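Kikik Project: Progress Report, December
Prepared for Flivach by Alžběta Kuruc, Zanon

1. Work completed in this period

Collection of two-handed tableware demonstrations continued under the protocol agreed with Flivach. Operators use a pair of hand-held grippers to lift, tilt and place plates and bowls on a cloth-covered table. The data set now holds 1209 accepted episodes, against a target of 1000 for this stage.
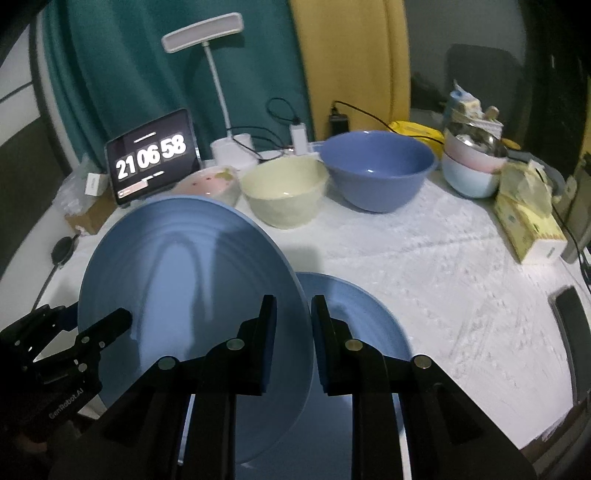 Figure 1. Two-handed handling of a blue plate, with bowls set out behind.

Norbert Bednárik revised the labeling rules so that each episode is divided at the moments when a gripper makes or releases contact with a rim. Agreement between the two labelers improved after this change, and the earlier episodes are being relabeled to match.

2. Results and open issues

The policy trained on both views of each episode placed bowls more reliably than the single-view baseline.
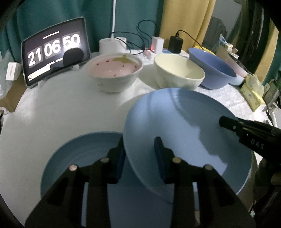

Most remaining failures occur when the second gripper approaches a rim already held by the first. Juraj Michalík is testing a shorter action horizon for this phase and expects results after some 10 further training runs.

3. Next period

Relabeling will be finished first. Spending remains within the approved budget, and no change to the schedule is requested.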